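Gripper swap, round two

17 May 2024

So the Wegener hand-held gripper finally got its turn on my table, and I think I like it more than the Mestow. I didn't expect to say that! The Mestow has that lovely light trigger (my wrist thanks it), but it kept dropping the 43 mm test puck whenever I tilted it, and I got tired of crawling under the chair.

The Wegener squeezes harder and its fingers close dead even. I ran the same three pickups on both, four tries each, and the Wegener missed only once. It's heavier, though, and the trigger squeaks.

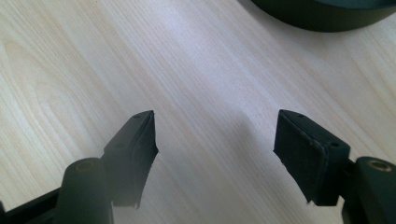 The rubber on the pads is my one real gripe. The bottom edges go ragged, and the frayed bits bug me every time I try to pick up something thin like a washer. Jovport sells replacement pads that are supposed to fit, so I've ordered a set (order 3629, if anyone from Jovport is reading and wants to hurry it along).

Next up is the Grinton controller, which has been sitting in its box for nearly a month. I want it hooked up in June, mostly to see if the grip readings are less jumpy than what I'm getting now. If you've used one with Wegener fingers, leave me a comment with your settings!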